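Why does bread rise?

by Tanvir Weerasinghe

If you take a slice of bread and hold it up to the window, you will find it is full of holes. Some are so small that you need a magnifying glass, and some are big enough to let the jam fall through onto your sleeve. All of these holes were once bubbles of gas. To understand bread, we have to understand who made the bubbles.

Meet the yeast

The bubble makers are called yeast. Yeast is a living thing. It is not a plant and it is not an animal. It belongs to the fungi, the same big family as mushrooms and the mould that grows on an old orange. But a mushroom is made of a great many cells, and each yeast is one single cell, much too small to see with your eyes.

The yeast you buy in a packet looks like brown sand. It is dry and it is asleep. Yeast can sleep in this way for many months in the cupboard. When you give it warm water it wakes up, and like most of us when we wake up, it wants breakfast.

What does yeast eat?

Yeast likes sugar. You may say, "But my grandmother does not put any sugar in her bread!" This is true for many breads, and the yeast does not go hungry. Flour is mostly starch, and starch is made of sugars joined together in long chains. In wet flour there are helpers called enzymes, which cut the chains into short pieces. Then the yeast can eat them.

When yeast eats sugar inside the dough, it makes two things. One is a gas called carbon dioxide, the same gas that is in fizzy drinks and in the air you breathe out. The other is a little alcohol, and nearly all of that goes away in the heat of the oven. Scientists call this whole process fermentation.

Why doesn't the gas escape?

Blow through a straw into a glass of water. The bubbles go up, they pop, and the gas is gone. Dough is different. Wheat flour contains proteins, and when the flour gets wet and you push and fold it, these proteins link together and make a stretchy net called gluten. Each bubble is caught in the net, as if it were inside a very small balloon. When the yeast makes more gas, the balloon grows. Millions of balloons grow together, and the dough goes up.

This is the reason bakers knead. Kneading means pressing the dough with the heel of your hand, folding it over, turning it and pressing again. At the beginning the dough is lumpy and it sticks to everything. After some minutes it becomes smooth, and if you pull it gently it will stretch instead of breaking.

Rice flour and corn flour do not make gluten. Bread can be made from them, but the baker must add something else to hold the gas, or the bread will be flat and heavy. Some people become ill if they eat gluten, so these other breads are very important for them.

Warm, but not too warm

Yeast works slowly in the cold. If you put your dough in the fridge, it will still rise, but it may need the whole night. In a warm kitchen the same dough can be ready in an hour or two. If the water is very hot, though, the yeast will die and the dough will not rise at all. When I was nine I did this to my aunt's dough. I thought I was helping the yeast by using water from the kettle. We ate crackers that evening.

In the oven

When the dough goes into the oven, three things happen. First, the gas in the bubbles gets hot and takes up more room, so the bread makes a last quick jump upwards. Bakers call it "oven spring". Next, the inside gets so hot that the yeast dies and the stretchy net becomes firm. Now the bubbles cannot shrink again, and they stay in the bread as holes. Last, the outside dries and turns brown. Browning also makes the smell that brings everybody into the kitchen asking if it is ready yet.

The parts that stick up get more of the heat, so they often brown first. On a bread with ridges or folds you can have darker and paler places on the same crust.
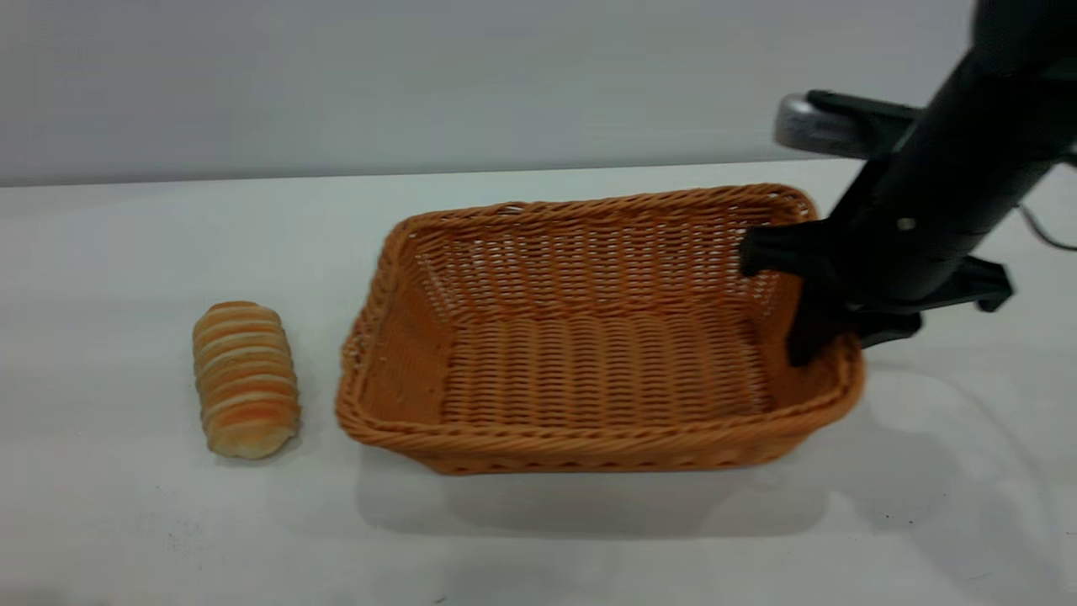
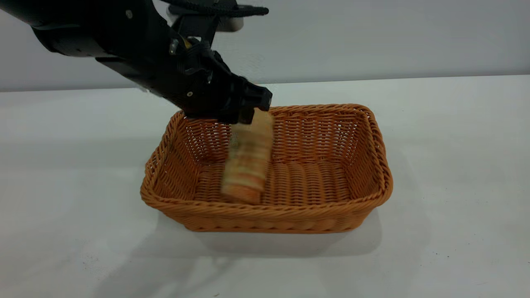
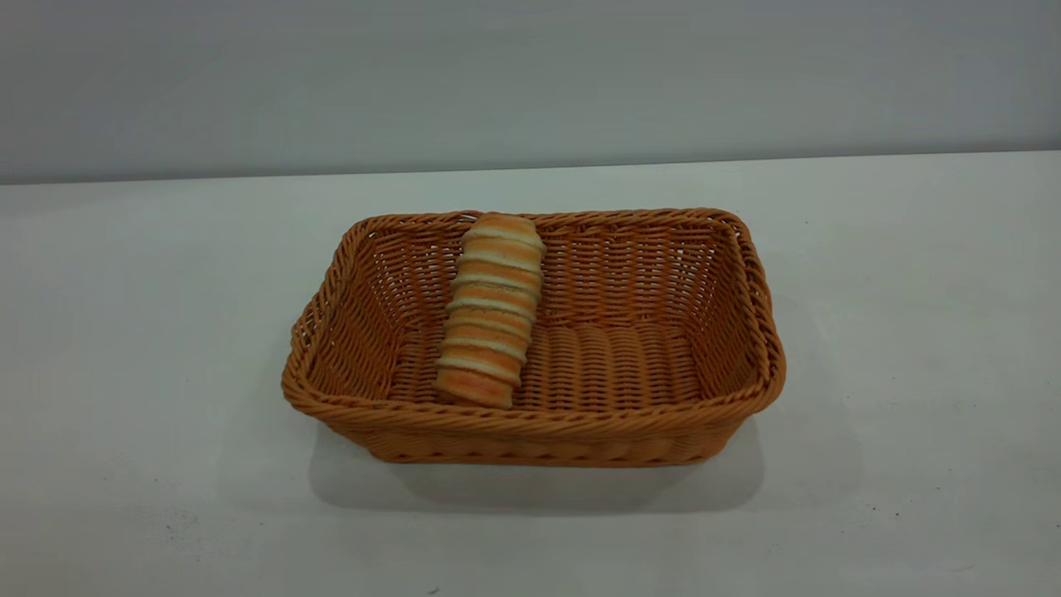

Try it: the balloon test

You can catch the gas from yeast without baking anything. Ask an adult to help you with the warm water.

You need:
a small empty plastic bottle
a balloon
a packet of dry yeast
two teaspoons of sugar
half a cup of warm water (it should feel like a bath, not like tea)

Stretch the balloon a few times with your hands so that it is soft. Put the sugar and the yeast in the bottle, add the water and swirl it gently. Pull the balloon over the neck of the bottle. Stand the bottle in a warm place and look at it every 14 minutes. There will be foam in the bottle, and after a while the balloon will stand up by itself.

If you have a second bottle, do the same thing with no sugar. Do you think that balloon will fill? Write your guess on a piece of paper before you start – it is more fun when you cannot change it later.

Bread without yeast

Not all bread needs yeast from a packet. Roti and tortillas are usually made with none, and they are cooked flat on a hot pan. They may still puff up, and that is from steam, when the water in the dough turns into gas. Damper, the old bush bread of Australia, is today often made with self-raising flour. This flour has baking powder in it, which makes carbon dioxide when it gets wet and hot. Sourdough is raised by wild yeast, which lives on the grain and in the flour. The baker mixes flour and water, waits some days, and feeds the mixture with fresh flour until it is full of bubbles. A well-fed starter can be kept going for years.

Words to remember

Yeast: a tiny living fungus made of one cell.
Fermentation: what happens when yeast turns sugar into gas and alcohol.
Gluten: the stretchy net made from proteins in wheat flour.
Kneading: pressing and folding the dough.
Starter: a mixture of flour and water with wild yeast living in it.

Last changed 6 January 2022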